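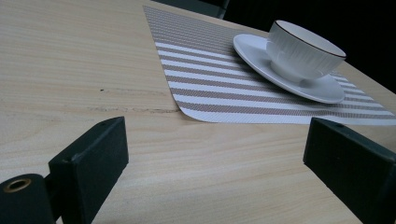 Re: [furirgate-residents] Oiling tables, and the hall ones

Amber, all,

Sorry for slow reply, been away and the phone signal at Birkett is hopeless. Answering bits of this in between.

Amber Crabtree wrote:
> We have the hall tables to do before the January lunch and I've been told
> three different things. Oil, wax or varnish? Pindmont quoted 2200 to do
> the lot in lacquer, collected and returned, which seems a lot. Also the
> rings from the tea urn — do they come out or are we stuck with them?
> And is it true you can't use washing up liquid on oiled wood? My
> mother-in-law swears by it.
> Amber

Right. 2200 is steep but it does include stripping, and stripping is the horrible part. If we do it ourselves it's a couple of weekends and sore shoulders. I'd still do it ourselves.

Oil, for me. Hardwax oil if the money stretches. Varnish looks lovely for a year then someone drags a casserole dish over it and you have to take the whole top back to bare wood, whereas with oil you can rub down one patch and go again. Wax on its own no good for the hall, it marks if you so much as look at it.

Urn rings. White ones are only in the finish and usually come out. Warm iron over a cotton tea towel, no steam, few seconds at a time, keep lifting to check. Black ones are in the wood. Usually iron and damp. Oxalic acid will shift most of it but gloves and goggles please, and rinse well, and not in the kitchen. The one by the hatch is black, I looked before I went.

Sanding — start at 120, not 80, whatever the man in the shop says. 80 leaves scratches you'll only see once the oil is on. Then 180, then stop. People go to 400 thinking smoother is better but the oil hardly gets in and you end up with a thirsty patchy top by spring. I keep the 400 for a very light rub between coats, nothing else. Always with the grain, inculding the ends where it's tempting to go across.

Thin coats. Thinner than that. Wipe off everything that's left after fifteen minutes or it goes tacky and stays tacky. And rags flat outside to dry, NOT balled up in the bin, oily rags can catch fire on their own. Please make sure whoever is helping knows this.

Washing up liquid, your mother-in-law is half right. A drop in warm water, well wrung cloth, dry straight after, no harm done. It's the soaking and the scourers that do for it. Leave it alone completely for the first couple of weeks though.

I have most of a tin of Jevik clear left and the small sander, discs are low. The shop has the same tin at 28, code 3503 on the lid, teh satin one and not the matt. Two more should do us.

Sorcha, you said you had trestles? Could do with them the night before if so. And does anybody have the key to the side store, mine doesn't turn any more.

Back after six tomorrow if anyone wants to ring.

M.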